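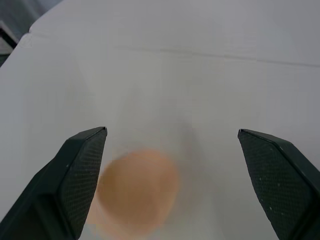
Trallbridge opens its doors for a free tidy-up weekend

May 19, 2001

The big hall at Trallbridge has been handed over to sorting, wiping and putting away, and what a cheerful start it was! People arrived with boxes of odds and ends from their kitchen drawers and bathroom shelves, tipped them out on the tables and got stuck in.

The tidy-up is run by Miledia, the household club that began meeting in January, and this is the first time it has let the general public join in. Members have put out 11 tables, each given over to one sort of small thing: lids on one, sponges and cloths on the next, then string, candles, buttons and so on. You bring what you have, spread it out on a clear surface, keep what you use and leave the rest on the swap table by the stage.

The swap table was the hit of the morning. Biscuit cutters went within minutes, jam jar lids found new jars, and one family walked off delighted with a full set of picnic cups (minus the handle on one of them, but who minds that).

There is a short demonstration at 2 each afternoon on lining and dividing a kitchen drawer using nothing but old card. It lasts 19 minutes by the hall clock and is well worth staying for, even if your drawers are in better order than ours.

Uletti, the bakery across the road, is keeping everyone going with rolls and lemon cake. Anything left on the swap table at the end goes to the Huenchumán playgroup for its craft cupboard.

Entry is free. Bring a box, and a bag for whatever you can't resist taking home.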